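4. Running the bun transfer task (dual arm)

Read section 3 first if the arms have not been homed today. This section covers collecting demos and running the policy for the steamer task. Settings live in the Branico config, same file as the cup task, different block.

Before you start

1. Lid off, flat on the table, left of the pot. Plate on the right.
2. Four buns in the basket. Back, left, front, right. Leave a gap in the middle or the fingers hit two at once.
3. Both arms to ready pose. Grippers open, pointing up.
4. Start the recorder on the left laptop, the viewer on the right one. Not the other way round, the viewer drops frames if the recorder shares its machine.
5. Check the wrist cable by hand. Should move freely through a full turn.

CAUTION: Steamer stays unplugged for all data collection. Training runs too. Ask Marwa El Khatib before any heated trial.
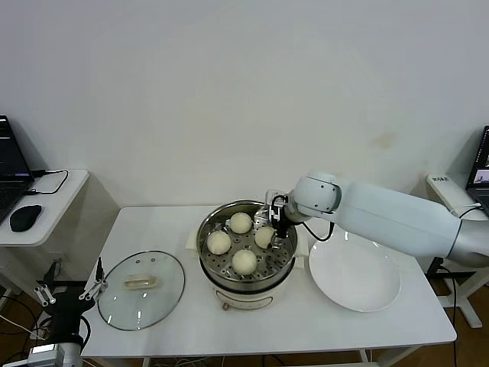
Grip force is the setting people get wrong. Default is fine for cups, much too high for buns. Set it in the soft_object block and reload, the arm does not pick up changes on its own. Approach from the side at mid height, with a finger plate on either side. Top-down grasps were dropped from the method after the pilot, too many torn skins. If you see the policy going top-down you have loaded an old checkpoint.

Collecting demos

6. Press record. Wait for the tone.
7. Pick one bun, lift straight up until clear of the rim, then across to the plate. No diagonal lifts.
8. Release low. Open the fingers all the way before backing off.
9. Repeat untill the basket is empty. One episode = all four buns.
10. Stop the recorder, type the outcome (ok / drop / torn). Keep the drops, the recovery model needs them.

Note: pick order is free. We want it mixed. Gonzalo Gallardo's first batch was always right bun first and the policy learned exactly that.

Note: 50 episodes per operator, then swap. Full set is 270.
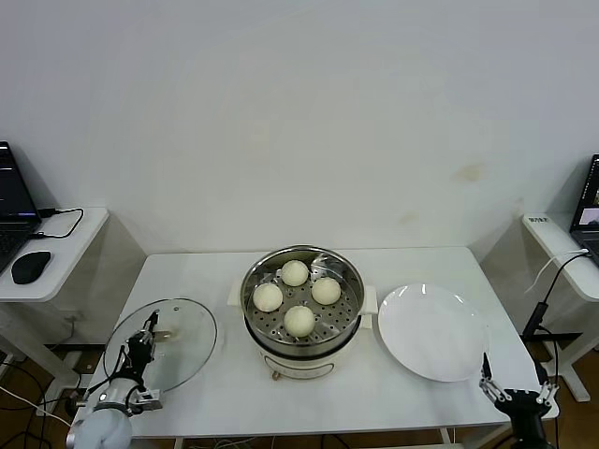 After each episode put everything back to the start layout, buns included, and return both arms before the next recording. Small shifts in the pot position are good, a hand width at most. Bigger than that goes in the separate "moved" folder and is only used for testing.

Running the policy

11. Load the checkpoint. Name must end in _side.
12. Hand on the stop button. Go.
13. Let it retry a missed grasp up to 3 times, then stop and log it as a fail. Do not nudge the bun to help.

Results so far

With the recovery model on, more than half of the missed grasps get picked up on retry. Off, almost none. The front bun is the worst one in both cases. Trinidad Ibarra thinks wrist angle, still being checked. Plate placement is not scored yet, only whether the bun lands on the plate at all.

Known problems

- Fingers brush the rim on the way out: raise lift_height one step, reload.
- Bun sticks to a finger plate: wipe the plates, dry cloth only.
- Viewer freezes at episode 11 or so: restart it, the recording is ok.
- Arm stops mid-reach with no error: wrist cable agian. Back to step 5.

Logs go to Adoración Robles on Monday.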